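Subject: Re: [swap-and-shop] Is the Kauppinen cuticle oil worth it??
List: Arkside Beauty Swap
Posted 9/14/24

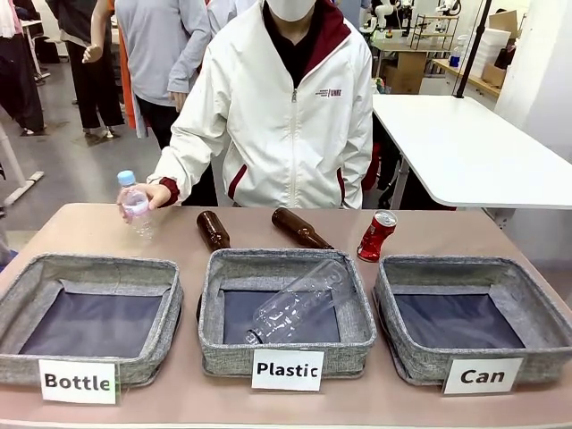
OK, I've been meaning to answer this one for days and I keep starting it on my phone and giving up, so I'm finally at a real keyboard. Sorry in advance for the length!

> Hi everybody, newish member here. My nails have been peeling
> in layers ever since I took off my last set of gels (I peeled
> them, I know, I know). A friend swears by the Kauppinen oil
> but it's $38 for a tiny bottle and I can't make myself click
> the button. Has anyone here used it for more than a week or
> two? Is it really any different from the drugstore stuff?
> Also does anybody know if it's scented. I get headaches from
> anything with lavender.
>
> Also also, is it OK to paint over peeling nails or am I
> making it worse?

First, the peeling gels thing – we have all done it. I did it in a movie theater once and left a little pile in the cup holder, which I still feel bad about. Please don't beat yourself up.

So, the Kauppinen. I've been through two bottles. The first one I got in a swap on this very list (a trade for a palette I never touched) and the second I paid for myself, full price, so make of that what you will. I used it every night for most of last winter, starting in December when my hands are always at their absolute worst, and I did like it a lot. It's thin, it soaks in fast, and I could go back to typing or turning pages after a couple of minutes without leaving greasy prints on everything. The dropper is a pain. You get either nothing or a flood, and at that price a flood hurts! By the second bottle I was tipping a bit onto a clean cotton swab and dabbing it on from there, and it lasted way longer.

On the scent: mine had a faint nutty smell, kind of like the inside of a bakery bag, and it went away quickly. I didn't notice lavender at all, but I'm not super sensitive, so please read the box or write to them before you spend the money. I remember somebody here saying they changed the formula at some point, and I have no clue whether my bottles were old or new.

Is it different from the drugstore stuff? Meh. A little? When my second bottle ran out I switched to the Flellalik one in the squeeze pen, which I paid $23 for in a three-pack, and my nails looked pretty much the same a month later. It's thicker and stickier and I wouldn't put it on right before touching anything silk. But the pen lives in my coat pocket, so I use it on the bus, in line at the pharmacy, at my desk, wherever. With the fancy bottle I only ever used it at bedtime, and I skipped it whenever I fell asleep on the couch (often). I think I do better with the one I'll really put on. If you're the kind of person with a nightstand routine, you might be the opposite.

And I tried plain jojoba from the health food aisle for a while too. Worked fine. Spilled it in my bag. I'm not allowed to have bottles.

About painting over the peeling – I can only tell you what I did and I am NOT a nail tech, so if one of the pros on here wants to jump in and correct me, please do. I cut mine down really short, like piano-lesson short, and filed the edges with a fine glass file in one direction. Then I left them bare for two weeks, and I hated every minute because I feel undressed without color. After that I went back to regular polish with a ridge-filling base underneath. The base kept the flaky edges from snagging on my sweaters, and I do think it stopped me from picking, and picking was at least half my problem. I took it off with a non-acetone remover, oiled, waited a day, painted again. The bad part had grown out completely by spring. It's slow! There's no getting around it being slow. If yours hurt, or they're turning a funny color or lifting off the skin, then please go show them to a doctor and don't listen to me or anybody else on a mailing list.

The other thing that made a difference for me was gloves for the dishes. I resisted this for years, mostly out of stubbornness, and then I bought a pair with a cotton lining and now I'm a glove person. I put hand cream on first and then do the pans. It's practically a spa.

Oh, and somebody asked a while back about base coats and I never answered, so I'll stick it in here: the ridge filler I use is the Ronitwood one in the milky pink. It dries to a sort of soft satin and looks nice enough alone that I wear it by itself for job stuff. It does get gloopy toward the bottom third. A drop or two of polish thinner (thinner, please, never remover!) and a roll between your palms brings it back. I've heard the clear version doesn't fill as well, but I haven't tried it.

If you want to test the Kauppinen without committing, I still have a sample vial from the last order, never opened. I'm happy to throw it in an envelope for you, no trade needed. Just write me off-list with an address. I've also got these looking for a home:

- two Ronitwood creams, a brick red and a navy, both used once
- a glitter topper, gold, very chunky, takes forever to get off
- one glass file, new in sleeve
- a top coat I didn't love (dries fast but shrinks at the tips)

I'd love a good dusty mauve in return if anybody has one sitting around, or anything in the green family that isn't neon. I wear a lot of olive this time of year and everything I own clashes with it.

And do report back on how the peeling goes, even if you end up going with the cheap stuff. Especially then!

Hugs from the far end of Arkside,
a fellow gel peeler

38 comments | 23 shares
Filed under: Nails & Hands, Swaps, Product Talk
Last updated: 2 days ago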